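# Safe Working Rules for a Shared Gripper Cell

Project report, Jamotik lab course
2023-03-13

## 1. Background

Our group was asked to write a set of working rules for the cloth handling cell and then test whether other students could follow them. The cell is used by three courses. Until now each course had its own instructions, and some of them disagreed. One sheet said to stop the arm before touching the cloth, another only said to "take care near the fingers."

We started from the risk assessment form that the Prosska workshop uses for its machines and from the user manual for the arm. We did not try to write a full safety standard. The goal was a text short enough to hang next to the cell and clear enough that a new user would not need to ask someone.

## 2. Method

We collected every existing instruction we could find, 21 in total, and sorted them by what they were meant to prevent. Many were duplicates. After merging them we had 7 rules.

We then went through the log files from September. They cover 534 runs. For each stop in the log we checked which rule, if any, would have applied. Most stops had to do with the cloth slipping or with somebody reaching in to fix a fold while the program was still active. The second kind is the one we worried about most.

## 3. Rules for the fingers and the grip

Three of the rules deal with the fingers. Tape on a fingertip counts as part of the tool, so it has to be checked before each session and replaced if it lifts at the edge. Changing the tape changes the shape of the tip, and the grip force limit has to be confirmed again afterward. Cloth must be held by a fold and never by a single flat layer.
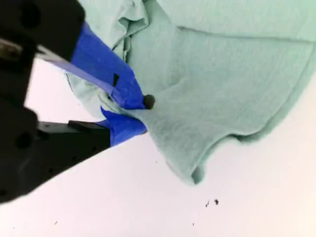
*Figure 1. Both taped fingertips closed on a fold of the green cloth.*

The rule about tape caused the most discussion. Two of the course sheets did not mention tape at all, and one banned it. We decided to allow it with the check, because a ban would probably be ignored - everyone in our course had taped a finger at some point.

The work surface has its own rule. It must be plain, light in color and wiped before use. We first wrote "clean" but testers read that in different ways, so the final text says to wipe it with a dry cloth and to leave permanent marks alone.

## 4. Rules for people

The other three rules are about people:

- One person runs the cell and says out loud when the arm is about to move.
- Hands stay outside the marked area until the arm is paused and the status light has changed.
- Any unplanned stop is written in the log before the next run, even if the cause seems obvious.

## 5. Results

Students from the Rana course tried the rules without help from us. They followed the rules for people well, apart from the log rule. Short stops were often left out, and the testers told us that finding the right page in the log took longer than fixing the cloth. We moved the log sheet to the front of the binder and limited each entry to 1 line.

The tape check was skipped in the afternoon sessions. People assumed the morning group had done it. The final version says "before each session, by the person running the cell."

## 6. Open points

The force limit in the rules comes from the manual and we have not measured it ourselves. The Fendoden sensor we wanted to use was out for calibration during the project. We also suggest a fixed interval for replacing the finger pads. Our draft says 2000 grips, but that number is a starting guess and should be checked against wear before it goes on the wall.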